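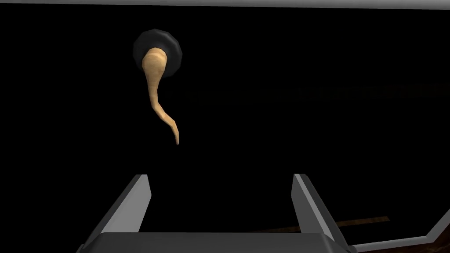 Disco preto e uma forma curva que termina em ponta, sobre fundo escuro.

Vender joias usadas é descobrir quanto vale o amor por grama. Levei uma pulseira à Clallari, que me ofereceu 200 euros com a expressão de quem dá os pêsames. A Pavier, duas ruas abaixo, chegou aos 500 e ainda pediu desculpa pela cotação do ouro.

A pulseira era a mesma. Mudou o candeeiro, talvez a alcatifa.

Defendo que a avaliação devia vir por escrito, com o peso e o preço do metal naquele dia. Quem compra tem balança e tabela; quem vende tem uma caixinha de veludo e pressa.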